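Chores notebook, December
Tidy-up tasks, sim bench, continued from the drawer entry

Back on the ball tube. Short version of where I am: the arm can do the pieces of this chore, and I still wouldn't leave it alone with the chore.

Reminder of the task, as it's written on the Cluma list: "Put the loose balls back in the tube." One line, same as the other items (plates in rack, screws in bin, socks in basket). Anyone at Nundell over the age of four could do it while talking on the phone. Start state is two balls in the tube and one on the table. Clear tube, open top, only a little wider than a ball, so there isn't much slack for sloppy placement.

Set up before lunch. Same room as last time, pale table, orange walls. I left the lighting flat for this batch so shadows don't give the policy extra help in finding the ball. Plan was 38 episodes with the ball start position shuffled and the tube left where it is. Moving the tube is a separate question and I want one thing changing at a time.
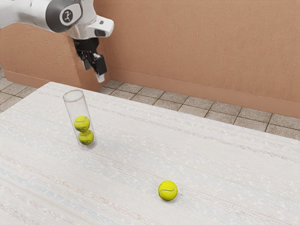 Cayetano Mateos: I'd drop the loose-ball count as a score. The number I care about is how many times a person would have had to get up from their chair. If it fumbles, picks the ball up again and finishes, fine, call it done. If it knocks the tube over, that's worse than never starting, and your table gives both the same zero.

Fair. Added a column for it, "needs a person," and I'm rescoring the older Flurkden runs the same way when I get time. A tipped tube now gets its own mark too. The shop-floor people will want that anyway. A bin of screws on the floor costs more than a bin of screws not sorted.

Results for the 38, with the new column:
Finished without help: 15
Needs a person, ball never picked up or lost on the way: 13
Needs a person, ball ended up resting on the rim: 6
Needs a person, tube tipped: 4

The 13 are mostly far-side starts. The arm comes down at a lean, one finger lands before the other, ball rolls. I've seen that on the old Nieto fingers as well, so I don't think it's the pads. Could be the approach angle we inherited from the plate task, where leaning was fine. Need to check what the planner is given for wrist limits. I have a feeling the plate values are still in there.

Rim cases are more interesting. Ball is over the opening, or near enough that I'd call it over, and the release is too early. Half a ball width off and it perches. A person would just nudge it with a finger. Ours opens, backs away and reports success, because success is "gripper open, ball no longer held." That check has to change before anyone quotes a number out of this notebook. Ball center below rim height would do it.

Grasp itself looks good once it gets there. I went back through the near-side starts frame by frame and couldn't find much to complain about. Fingers close across the middle and the ball stays clear of the tube wall on the ones I looked at. Lift height is another matter — it needs the full height of the tube plus clearance, and the link has to stay out of the way of the tube while it gets it. 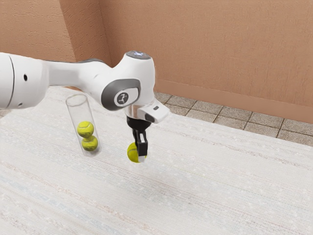 Ball in the grip, low over the table, tube alongside.

Time. Median for a finished run is long enough that I went and refilled my coffee during one. I don't mind slow for a house. Cayetano does, for the shop, and he's got a point if there are 1000 parts in a shift.

So, can it do the chore yet? Less than half the time, with a tube that never moves and a ball that's always the same ball. I'd put it in the same group as the plate rack: worth more work, not worth showing to visitors.

To do
— pull wrist limits out of the plate config, set for this task
— success check on ball height inside tube
— rerun the far-side starts only, same seeds
— then tube position shuffled, small range first
— ask Cluma whether "loose balls" can mean zero loose balls. We have no start state for that and I'd like to see if it leaves things alone

4:40, rerun is queued. Leaving it overnight.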